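Home Topics Teams Members Log in

Our head camera loses the gripper markers. Is it the mount or us?

Posted by Javiera Gaete, 2025-07-20

I'm on a student team collecting demonstrations with two hand-held grippers and a camera worn at the head. We have 300 clips so far for our November project review. In a lot of them, the tracker drops one gripper for part of the clip, usually the one held close to the chest. The arm that reaches out tracks fine. We have changed the lighting and reprinted the markers with no difference. 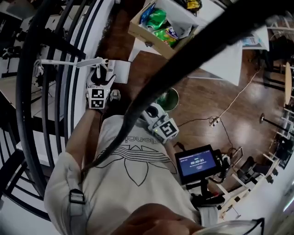
Start of a clip, timer at 00:00:03, one gripper held out and the other near the chest.

Has anyone fixed this without buying a second camera?

Malte Kröger

Look at your cable first. It runs right across the view, and any time it passes in front of a marker you lose that marker. Route it over the back of the shoulder and tape it down in two places. We had the same trouble on the Skuler project and that took care of most of it.

After that, check the angle. A marker held near the body can end up almost edge-on to the camera. Tilt the mount a little and record 3 short test clips before you go on - don't redo the whole set yet.

Fabrice Delaunay

Get a better camera. Ours was fine after that.

Hussam Sfeir

I agree with Malte about the cable. I would also have the operator start every clip with both grippers held out at arm's length for three seconds, so the tracker gets a clean fix on each one. Our club went through 1,622 clips last year and the ones with a proper start were much easier to repair afterward. Short gaps can be filled in. Long ones we threw out.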